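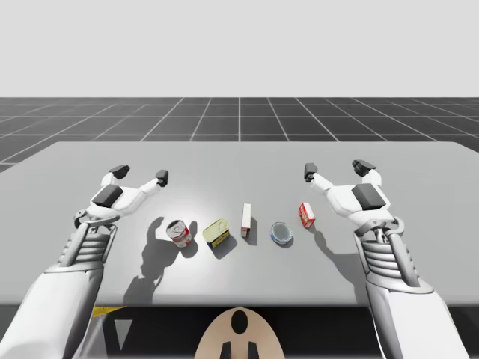
Slide 1. Two arms, five small items, one simulated table.

OK, hi everybody, thanks for coming in from the coffee. (Wait for the door.) I'm the person at Castellanos who has to turn "we want robots" into a number that fits in a spreadsheet, so this talk is mostly about money. If you came for the control theory you picked the wrong room, but stay anyway, the chairs are good!

So we pack small mixed orders out of the Gorkulbridge site. Cans, cartons, flat tins, little dishes - the kind of stuff that is all a different shape and never sits the same way twice. Two years ago we bought a single arm for one of the lines and I budgeted for the arm. Just the arm. You can see where this is going.

(Pause here, let them laugh. Don't rush.)

What I left out the first time: the table, the guarding, the spare fingers, the floor work, the training days, and the electrician, who was booked until February. By the time we were running, the arm was less than half of what we'd spent. My boss still has the email where I said it would be "pretty much plug and play."

This time we did the planning in simulation before we asked for a quote on anything. We used Gelix for that, and no, they aren't paying me. We paid for 18 seats and I think we could have bought fewer, so that's tip number one, ask who is really going to log in. But I'd still spend that money again, and spend it early. You can argue over table width with the line leads while it's still just a setting, and moving the table doesn't cost anything.

The big argument was one arm or two. Two arms is a bigger check, obviously. You also pay twice on service plans and twice on spares, and you want more floor. What swung it for me was listing the orders by shape and asking the packers which ones they need both hands for. Ask your packers! They know, and it took one lunch.

Now, fingers. I want to spend some time on fingers, because they get left off every first draft of a budget I've ever seen, mine included. 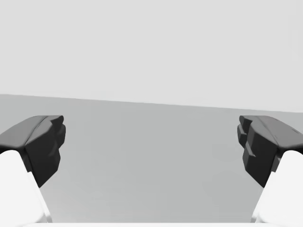
Pads are a wear item. Treat them like tires. The Nuvus bid gave us one set per hand and then a price list in the back, and I nearly missed the price list. We put 17 spare sets in the first-year budget, and I had to defend that line twice. If your products are all different shapes, also leave yourself money for a second pad design, and don't let anybody move that into "next year if needed." Get the lead time in writing too.

Then the people side. I put in 200 hours of staff time for setup and trial runs, and I charged it to the project so it didn't quietly come out of the floor's schedule. Finance didn't love that. The floor did.

(Check the clock. If we're past the halfway mark, skip the leasing story.)

Leasing, quickly. We looked at it, and for us the monthly number was nice but the pads and service weren't in it, so it was the same surprise in smaller pieces. Your math may be different. Do it with the spares included, both ways, and put the two totals side by side.

Where we are as of November 2023: the layout is signed off, 70 percent of the money is approved, and the rest gets released after the on-site trial. I asked for it to be split like that. It made the meeting a whole lot shorter.

My budget template is on the handout table, please take it and cross out whatever doesn't fit your place. Questions - and somebody please ask about floor anchors, I have a lot to say about floor anchors.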